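Capítulo 5
A venda a granel de produtos embalados individualmente

Objetivos do capítulo

Ao concluir este capítulo, o estudante deverá ser capaz de distinguir a venda a granel tradicional da venda de unidades embaladas por peso; descrever o mobiliário habitual de uma secção deste tipo; interpretar as etiquetas de preço por unidade de massa; e planear a reposição e a arrumação dos recipientes segundo as regras da loja.

5.1 Introdução

No capítulo anterior estudou-se a exposição de produtos pré-embalados em quantidade fixa, nos quais o preço, o peso líquido e o código de leitura acompanham cada artigo desde a fábrica. Importa agora considerar uma modalidade intermédia, cada vez mais frequente nas secções de doces, frutos secos e aperitivos: a venda ao peso de pequenas embalagens individuais, que o cliente retira livremente de recipientes abertos e reúne na quantidade que entender.

Esta modalidade conserva a liberdade de escolha do granel. O cliente pode levar uma única unidade de cada sabor ou encher um saco com o mesmo artigo, e paga sempre em função da massa total. Ao mesmo tempo, cada porção permanece fechada até ao consumo, o que simplifica as exigências de higiene e dispensa, na maior parte dos casos, o uso de pinças e colheres. A contrapartida está na disciplina que exige ao pessoal da secção: embalagens pequenas, leves e de aspeto semelhante misturam-se com facilidade, e um recipiente desarrumado compromete tanto a leitura do preço como a confiança de quem compra.

Entre os artigos mais comuns contam-se as ameixas secas e outras frutas desidratadas, os rebuçados, as bolachas em porção individual, as sementes e os frutos de casca rija. As frutas secas de tradição asiática, temperadas com sal, açúcar ou alcaçuz, ocupam um lugar de destaque em muitas lojas especializadas e servirão de referência ao longo do capítulo.

5.2 O mobiliário da secção

A secção organiza-se, em regra, em torno de estantes metálicas com vários níveis, sobre as quais assentam recipientes transparentes. A transparência cumpre uma função comercial evidente, pois permite reconhecer o produto a alguma distância, e uma função de controlo, visto que o funcionário avalia o nível de enchimento sem deslocar o recipiente. Os divisores, também transparentes, separam artigos vizinhos e devem ter altura suficiente para impedir que as unidades passem de um compartimento para outro.

Nas extremidades das estantes utilizam-se com frequência cestos de rede metálica. Prestam-se à exposição de novidades e de artigos em promoção, mas não substituem os recipientes fechados nos lados quando se trata de embalagens muito pequenas, que podem cair pelas aberturas da rede.

A loja Rullo, cujo plano de secção será analisado no exercício final, adota uma disposição simples: os artigos de maior rotação ficam nos níveis intermédios, os mais pesados nos inferiores e os de menor procura no topo. A cadeia Tivetti prefere agrupar por família de produto e reserva a cada família um módulo completo. Ambas as soluções são aceitáveis, desde que se mantenham estáveis – a mudança constante de lugar desorienta o cliente habitual e multiplica os erros de reposição.

5.3 Os carrinhos e a recolha pelo cliente

Além do cesto de mão e do carrinho comum, muitas lojas disponibilizam carrinhos de pequena dimensão, à medida das crianças. Construídos geralmente em arame revestido, comportam um volume reduzido e são adequados a compras leves, como é o caso das embalagens de que trata este capítulo.
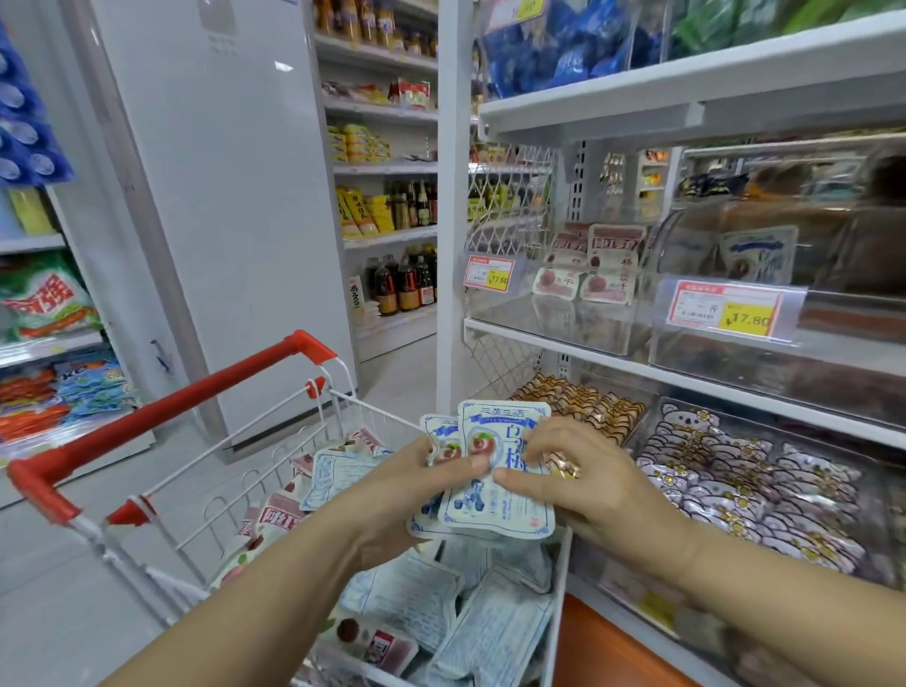
O volume ocupado pelas embalagens não deve ser confundido com a sua massa. Uma porção individual de fruta seca contém, além do produto, uma quantidade apreciável de ar, e um recipiente cheio pode pesar menos do que o cliente supõe. Convém, por isso, que exista uma balança de consulta na própria secção, para que o valor da compra possa ser verificado antes da passagem pela caixa.

5.4 A etiqueta e a unidade de massa

Toda a etiqueta deve indicar, de forma legível, a designação do artigo, o preço e a unidade a que este se refere. Nos países que adotam apenas o sistema métrico, a referência usual é o quilograma, isto é, 1000 gramas. No comércio chinês subsiste o uso do «jin» (斤), equivalente na China continental a meio quilograma. O estudante deverá habituar-se a identificar a unidade antes de comparar dois preços, uma vez que valores muito próximos podem corresponder a quantidades diferentes.

Para uma porção de 200 gramas, o cálculo faz-se multiplicando o preço por quilograma por 0,2. Se o preço estiver expresso em jin, o fator passa a ser 0,4.

5.5 Reposição e arrumação

A reposição obedece ao princípio da rotação: as unidades já expostas são retiradas, verificadas e colocadas por cima das recém-chegadas. Recomenda-se a seguinte sequência de trabalho, adaptada do manual interno da distribuidora Uibo:

Retirar as embalagens que se encontrem fora do seu compartimento.
Separar as unidades abertas, amolgadas ou com a data ultrapassada.
Limpar o fundo e as paredes do recipiente com pano seco.
Repor o artigo sem exceder a altura do divisor.
Confirmar a correspondência entre o artigo e a etiqueta.

As unidades rejeitadas são registadas na folha de quebras, cujo modelo se apresenta na secção 5.6.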